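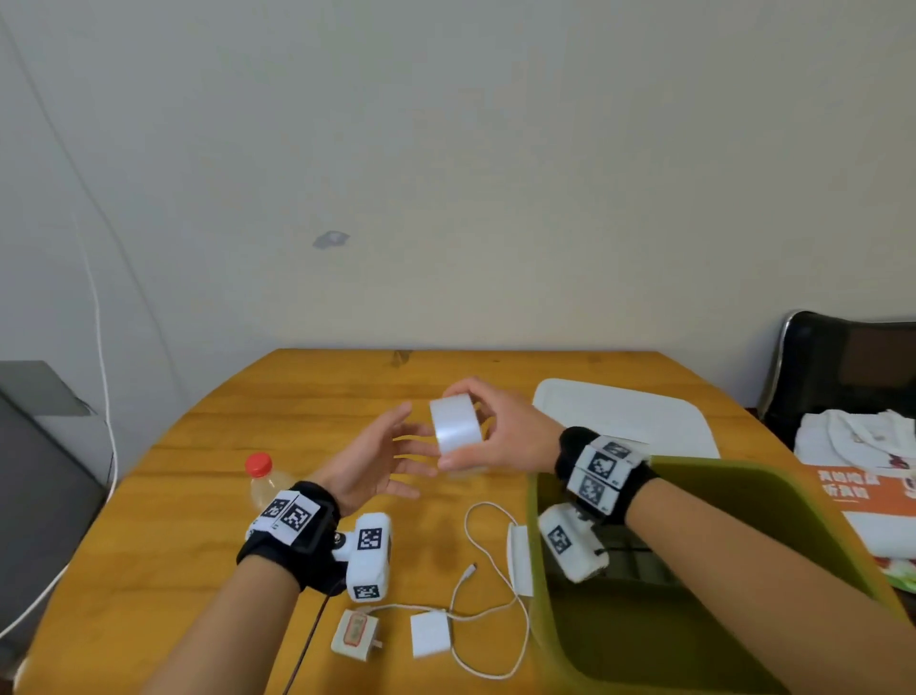 White tape, the adapters, and the green bin on the table.

May, notebook entry, morning into early afternoon
Posted by the bench two side

We use cookies to remember your notebook settings. Accept / Manage

Okay, so the table. I've been promising since the Brenel job wrapped up that I'd sort out the small stuff that lives on it, and this morning I finally got going (coffee first, obviously). This is mostly for me so I remember where I put everything, but if you work in this room you should probably read it too, because some of your things have moved!

Chargers first. I'd let them pile up again. The trouble is that the cords all look alike, white on white on white, and once two of them have been in the same heap overnight you can't tell which end belongs to what. I used to coil them around my hand and they'd spring open in the bin. What I'm doing now is laying each one flat, folding it back and forth into a bundle a little longer than my palm, and putting one turn of the wide white tape around the middle with the end folded under so there's a tab to pull. One turn only. Last winter I did three turns and had to cut them off with scissors, and nicked a perfectly good cable doing it.

Adapters get a strip of tape too, on the flat side, with the name of whatever they run. Pencil smears on this tape and the blue ballpoint skips. The fine black marker is good if you leave it alone for a minute before you touch it. Please don't cover the printed label with the strip! I want to be able to read the output without peeling anything.

Names I've used so far, so we all write the same thing:

Zusteck = the label printer
Emov = the little desk lamp and its spare
Vahidi = the old scale, the one that eats batteries

If you have an adapter and you don't know what it's for, write a question mark on the tape and put it in the green bin. I'll go through the bin at the end of the month. Anything still a question mark after that goes to the recycling box downstairs, and yes, I know, I said that last time and then kept them all.

Side note on the tape, because I went looking for the order slip and it took me ages. The stock number on our shelf list is 2452, and the wider one we bought by mistake is 1439. Reorder 2452. The wider one is fine for closing boxes but it wrinkles when you wrap it around a cord, and it leaves gum on your fingers if you tear it by hand. I've crossed 1439 off the list and written NO next to it, which may have been a bit dramatic.

Then I got onto the bigger plastic pieces, which I'd been putting off. They take up so much room and they never stack the way you think they will, the rims catch on each other and then the whole pile leans.

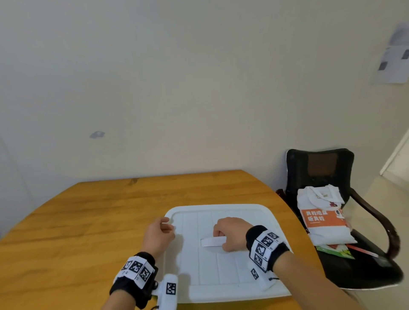
For the ribbed ones I'm trying paper strips laid between the pieces, one near each end, so you can get your fingers in and lift without dragging the lot off the shelf. I tried it with tape first and didn't like it. It held fine, but it pulled at the surface when I took it off and I could feel a sticky patch afterward. Paper slides out. Cheap, too, we've got a whole drawer of offcuts.

They should be wiped before they go up, and along the channels, not across. If you go across, all the dust ends up packed into the side of each rib and you have to go back in with a cotton swab. Ask me how long I spent doing that in March. A barely damp cloth, then a dry one, then leave it leaning against the wall while you do the next.

Shelf space: I measured the gap under the second shelf at 230 mm, so there's a limit to how high the stack can go, and I'd like to leave enough room on top to get a hand in. If it gets too full, start a new stack on the left. Don't wedge the last one in sideways, it bows and then rocks on the table forever after.

Still to do:

- find a lidded box for the finished cord bundles (the shoebox is splitting)
- new marker, the fine black one is nearly gone
- go through the tote bags, keep the sturdy ones, fold the rest
- strip of felt for the shelf edge?
- check whether the spare Emov adapter even works before it gets a nice label

I stopped for lunch a bit after one and didn't get back to the shelf labels, so those are still the old ones and a couple are wrong. Ignore the one that says CABLES LONG. I'll redo them next time I'm in, probably with the Zusteck if I can find a fresh roll for it.

Contact the workshop | Copyright, all notebook pages | Back to top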